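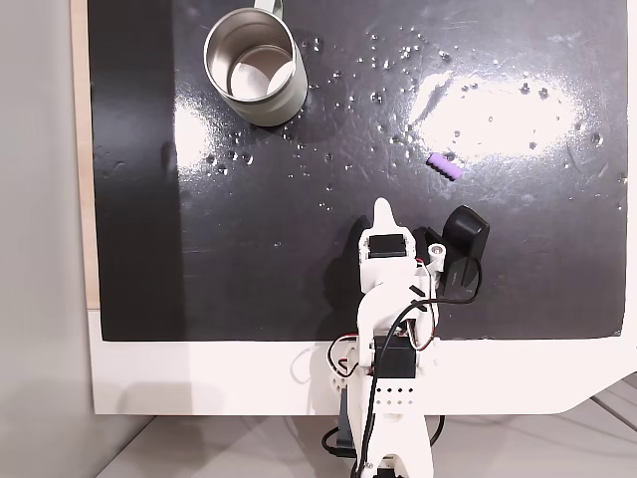

Skodeline mugs: washing, drying and everyday care

These are the questions we get most often about the Sivanard and Rai mugs. If yours isn't covered, write to us through the contact form and include the order number if you have it.

What is the difference between the Sivanard and the Rai?

The Sivanard has a loop handle. The Rai is the same body without one and weighs 155 g. Both have a stainless steel inside and a coloured coating outside, and both are washed in the same way.

How much does a mug hold?

Filled to the very top, 431 ml. Most people will want to leave a gap for milk.

Do I need to wash it before first use?

Yes. Wash it with warm water and a drop of washing-up liquid, rinse well and dry with a tea towel. New mugs can have a slight metallic smell. If it is still there after the first wash, fill the mug with hot water and a teaspoon of bicarbonate of soda and leave it for an hour.

Can it go in the dishwasher?

The steel won't mind, but the outer coating will go dull sooner. We recommend washing by hand. If you do use the dishwasher, put the mug on the top rack and keep it away from cutlery, which can chip the colour at the rim.

What should I wash it with?

A soft sponge or a bottle brush for the inside, and a soft cloth for the outside. Please don't use wire wool, scouring powder or the green side of a sponge on the coating. The matt colours show rubbing more than the others, and marks of this kind can't be polished out.

Is there a trick to rinsing the outside?

Hold it by the handle and tip it over the sink near the plughole, turning it so that water reaches the whole body. Pay attention to the spots where the handle joins, as soap collects there and dries white.
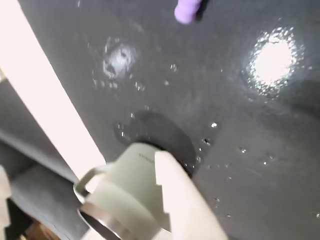

Sage-green mug tilted by the drain opening, with water drops on the dark surface.

How do I get tea stains out?

Fill the mug with hot water, add a spoonful of bicarbonate of soda and leave it overnight. Brush and rinse in the morning. Old stains may need a second go. Don't use bleach on the inside, as it can pit the steel.

There are white spots or a rainbow sheen inside. Is the mug damaged?

No. White spots are limescale, and the sheen comes from heat and minerals in the water. Pour in equal parts of white vinegar and water, leave for 13 minutes, then rinse twice and dry. In hard water areas you may need to do this every month or so.

Should I dry it upside down?

For a short while, yes, on a rack or a folded tea towel. Straight on to a flat worktop is not a good idea – the rim seals against the surface and the inside stays damp. Once it has drained, stand it the right way up.

My worktop is black and glossy and shows every drop. Any advice?

This comes up a lot, and it isn't really about the mugs. Dark, shiny surfaces show water beads clearly, and in hard water areas each bead leaves a ring when it dries. Wipe them while they are still wet with a microfibre cloth. For rings that have already dried, use a cloth dampened with weak washing-up liquid. Check with whoever supplied your worktop before using vinegar, as it can harm stone.

Can I put it in the microwave or on the hob?

No to both. It is metal, and the coating is not made for direct heat.

Can I use it in the freezer?

An empty mug can be chilled without harm. Don't freeze liquid in it.

The coating has chipped. What now?

A small chip on the outside doesn't affect use. If it happened within three months of delivery, send us a photo of the chip and one of the base and we will look at it. We don't sell touch-up paint.

Do you sell spare lids?

Yes, through our accessories range, Hododo. One size fits both mugs. The lids have a silicone ring that should be taken out and washed separately – it goes musty if it is left in place. New lid colours are due in February.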